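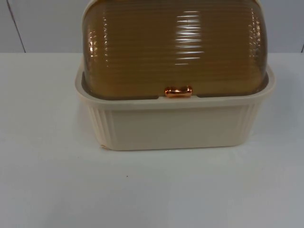 the lidded bin, lid on, on the white table

Search this forum... Advanced search

Rules for see-through lids, what do you all do?
Posted by zernley_bench, 2023-02-11

So I'm writing the object rules for our pick and place tests and I'm stuck on this bin. Cream base, brown see-through lid with ridges, one little copper-colored handle on the front. My draft says any object with a clear or tinted part gets its own reset card and doesn't count toward the pass rate until it has 10 clean trials. My coworker thinks that's way too fussy for a bin. Thoughts?

Reply from copperpot
Not fussy! Look at the shine to the right of the middle, all those white streaks stacked up right over the handle. A depth sensor can go nuts on stuff like that. We ran 187 trials on a tinted lid last March and I'd have thrown out half our notes if we hadn't written down where the lamps were. Put the lighting on the card too.

Reply from mildgrip
Gonna disagree. If you pull every shiny thing out of the pass rate, your pass rate is a fairy tale. People have shiny things in their kitchens. Count it from trial one and flag it, that's how we do it on Bedside and I can live with the uglier number.

Reply from zernley_bench
Hmm, ok, flagging might work. What about the start pose? I've got "long side facing forward, lid seated inside the rim" and that's the whole line.

Reply from copperpot
Needs an angle tolerance. We allow 2 degrees and tape the table corners. Also say what "seated" means. There's a dark gap at the left between lid and rim and a narrower one at the right, so is that seated or not? Two operators will give you two answers (ask me how I know).

Reply from mildgrip
Two degrees is silly for a bin this chunky. I'd go with "front edge straight by eye" and move on with my life. Agree on the gap thing though, that one has bitten us.

Reply from fodix_fan
Add a wipe-down line! There's a speck on the table out in front of the bin. Probably harmless, but our Fodix checklist says bare surface before every run, and one of our guys spent a whole afternoon chasing a ghost detection that was a crumb.

Reply from zernley_bench
Good catch, adding it. Going with flag-and-count, lamp positions on the card, and I'll measure the gap on both sides and put in a max. Still undecided on the angle. copperpot, is your card template the one in the Nghiêm folder or did you make your own?

Reply from copperpot
Made my own, it's one page. I'll send it tonight.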